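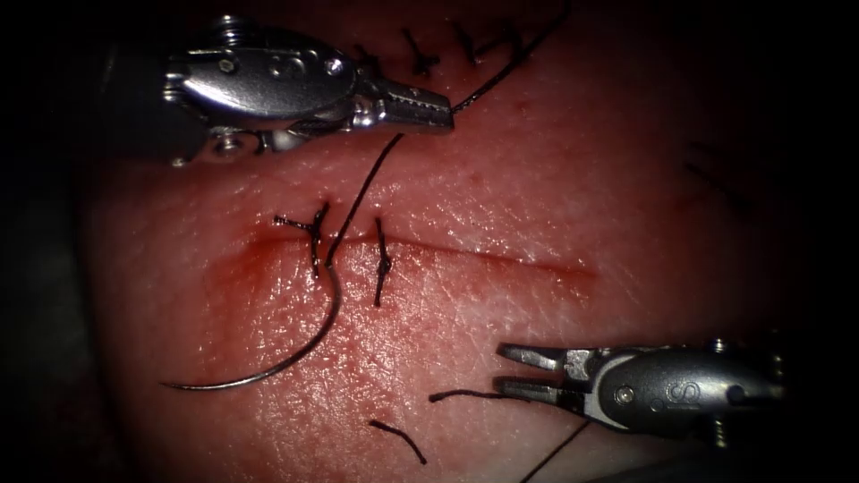 Plullside Tissue Practice Pads are supplied by Ondum to teaching hospitals, nursing programs and veterinary schools for instruction in wound closure. Each pad is intended for repeated use by one learner over the length of a course. A straight cut with red staining along one part of it, on a pink surface with fine pores and creases, is typical of the work set in the first unit, and instructors may place longer or curved cuts as the class advances. Pads are sold singly or in classroom cartons of 100.

Ordering information
Single pad, standard: item 226
Classroom carton, standard: item 1071
Classroom carton, firm: item 3644
Item numbers must appear on all purchase orders. Schools holding a Valdebenito supply agreement should enter the agreement number in the reference field.

Surface and handling
The standard grade is recommended for beginners. The firm grade holds a stitch under greater tension and is preferred for assessment. Instruments should be closed before they are set down on a pad, as open tips may mark the surface. Fine ridges and creases catch the light and do not indicate a fault.
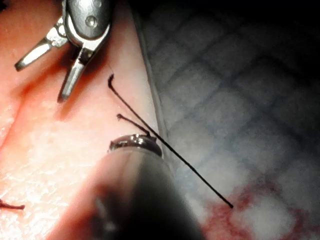
Care and storage
Rinse the pad in cool water after each session and pat it with a lint-free cloth. Do not use alcohol, bleach or oil-based cleaners. Store flat in the tray provided, away from direct sunlight. Pads should not be stacked without the divider sheet. Stained pads remain suitable for use, although full removal of color cannot be guaranteed.

Suture thread is not included. The Pestum thread assortment is available separately and is suited to both grades. Knots should be trimmed and removed before the pad is returned to its tray.
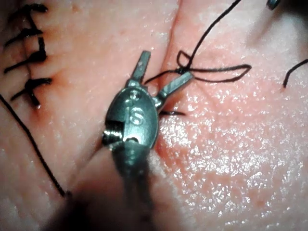 Knot in suture thread, with instrument jaws open.

Returns
Unopened cartons may be returned within the current school term. Opened pads are accepted only where a manufacturing defect has been confirmed by Ondum. Orders for the spring term should be received by the end of January.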